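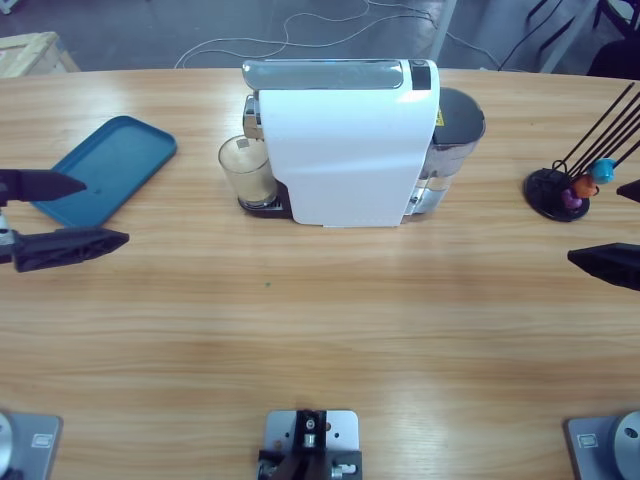
By Rónán Carroll and Ewan Tapsell
Posted in July

Search this journal Enter keywords Go

4. What the coffee station changed

Figure 1. The two-armed station at Printon, with a glass of coffee on the machine's drip base, the teal tray on the left and the capsule stand on the right.

4.1 The job before the arms

When we began our visits to Printon, making coffee was in no one's job description and took up a fair part of everyone's day. The office manager had tried to measure it once and gave up on finding that people went to the machine most often when they had something else to finish. Our own logs, kept over 7 weeks, record 902 drinks. They also record a good deal of standing about, which we had first coded as "idle time" and later, after a mild rebellion among the people being coded, as "talk".

The station was built by a small team from Negash, using a domestic capsule machine. The task is modest. One arm works on the side of the capsule stand and the other on the side of the tray (Figure 1), and between them they are meant to load a capsule, work the lever, and move the filled glass to the tray. A person places the order, and a person collects it. Everything in between was handed over, at least on paper.

4.2 Where the work went

Three members of staff had by custom looked after the old arrangement: they bought the capsules, filled the water tank and wiped up. All three told us in first interviews that they expected to be rid of this. By the second round they were still doing it, and had picked up further duties. Capsules now had to be clipped to the stand the right way round. The tray had to be put back where the left arm could reach it. Glasses of a certain width were approved, and the mugs people had brought from home were not, a ruling that drew more written complaints than the firm's last change to its pension scheme.

One of the three, a bookkeeper, described the shift plainly: "I used to make coffee for people. Now I make everything ready for something else to make coffee for people." She did not say this with any bitterness. She did ask whether it would count towards her appraisal, and as far as we know she is still waiting to hear.

We follow the Brudska study in calling this sort of labour "laying out", meaning the small tidying jobs that let a machine treat a workplace as if it were always in order. Laying out took roughly 110 minutes a week across the whole staff. It did not appear in the supplier's report, where the station was listed as needing no attention on an ordinary day. We did not observe an ordinary day.

4.3 Waiting and watching

Drinks from the station took longer than drinks made by hand, and yet few people minded. In the first fortnight they stood and watched, offering advice to the grippers much as one does to a stranger parking a van. Later they ordered and went back to their desks, and the talk went with them. Two managers counted this as the main gain of the project. The staff we interviewed were less sure -- several said they now learned about changes to the rota by email, and a day late.

A smaller group came in on Saturday, when the station was switched off, and used the machine themselves. Their coffee was rated no better and no worse. They simply reported, in the words of one, that it was nice to pull the handle.

4.4 Limits

Printon is one office, and its people like coffee more than most. The planned comparison with a second site, Skidadine, fell through when that firm decided to buy a kettle. We return to the question of who should be paid for laying out in Section 5.

Contact the editors | Copyright remains with the authors | Back to top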